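Home | News | Reviews | Interviews | Guides | Forum

Filed under: Mobile Games, Developer Interviews

Last updated: April 12, 2025

The designer who agreed to talk to me about Skalstead did so on the condition that I leave names out of it, which is normal for the studio. Kendel has always been cagey. Its credits screen lists job titles and nothing else. So I'll call him the designer, and you can decide for yourselves how much weight to give a man who wouldn't let me print who he is.

Skalstead, if you skipped it, is the slingshot puzzler that came out in November as the follow-up to Rilstead. You fling small round creatures at towers. The towers fall down. There is a map with a dotted path on it. I played the first game to the end and most of the second, and my main question going in was why the second one feels so much stingier.

"It isn't stingier," he said, before I had finished asking. "We looked at how people played Rilstead and a lot of them never ran out of anything. They had piles of boosts and never touched them. So we tuned it."

I asked what tuned meant. He said the game hands out fewer free boosts in the early worlds, and that each level now expects you to use the right creature in the right spot. I said that sounded like stingier. He laughed and said he could see how someone might put it that way.

The thing most players want to know about is Tang. Tang is the orange one, the creature that sticks to whatever it hits and then pulls. In Rilstead it was the best thing in the game. You could slap it on the top beam of almost any tower and bring the whole lot down toward you, and the forum guides were basically a list of which beam to aim at. In Skalstead it lets go after 2 seconds, and it won't hold on to ice at all.

"Tang was a mistake," the designer said. "A fun mistake. But when one character solves everything you haven't got a puzzle game, you've got a ritual. People would restart a level until the lineup gave them Tang first."

But players liked that, I said. He agreed they did. Then he told me the team had tried 8 different versions of the weaker Tang before picking this one, and that the testers hated all of them, this one a bit less.

I have trouble with the ice rule in particular. The game never mentions it. The tip that appears when you unlock Tang still says it "sticks to anything," word for word as it did in the first game. I read it out to him.

"That's old text," he said. "It should have been changed. I'll look into it."

It had not been changed when I checked this morning.

We moved on to level count, because the store page makes a big deal of it. Skalstead lists 241 levels at launch, and I had a feeling some of them were familiar. World four in particular has stretches where I knew where to aim before the camera had finished panning. I asked him straight out how many layouts came over from Rilstead.

"Some are tributes," he said.

I asked how many.

"I don't have that number. They're rebuilt, though. The materials are different, the physics are different. If you swap wood for stone, it's a new level. You can't solve it the same way."

I solved several of them the same way, and told him so. He said I must be very good, which I'm not.

To be fair to him, he was much more open about the physics, and it was the one part of the talk where he seemed to be enjoying himself. Blocks in Rilstead had a habit of trembling for ages before they settled, and you could win or lose on a wobble long after your last shot. The new game makes the blocks go to sleep sooner. He described weeks of arguing over how soon – too early and a tower freezes in a lean that looks ridiculous, too late and you're back to staring at a twitching plank. I think they got it right. It's the best change in the game and the store page doesn't mention it.

Then there's the gem bundle. The largest one gives you 2,860 gems, an amount that doesn't divide neatly into the price of anything in the shop. I asked whether the leftovers were deliberate.

"I don't do pricing," he said. "That's a different team."

Does the different team talk to the design team?

"We have meetings."

He does want people to know an update is coming, with a new world and an option to replay old levels using the original Tang. No date. I asked if the original Tang would cost gems and he said nothing had been decided, in the voice of someone who has seen the decision. I'll replay world four with it if it's free.
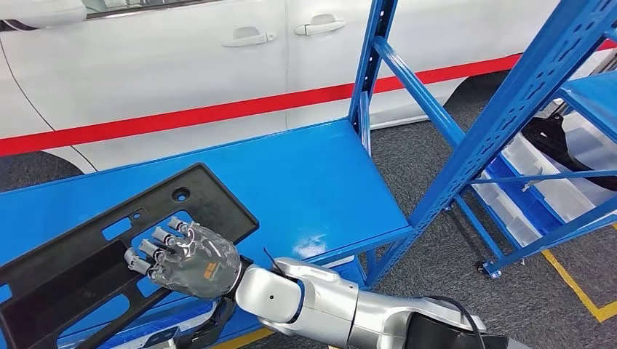
If it costs gems I'll just reinstall Rilstead, where Tang still sticks to ice and I've already paid for everything. I said this to the designer as we were wrapping up. He told me he still has the first game on his phone too, and then asked me to leave that out, and then said fine, leave it in.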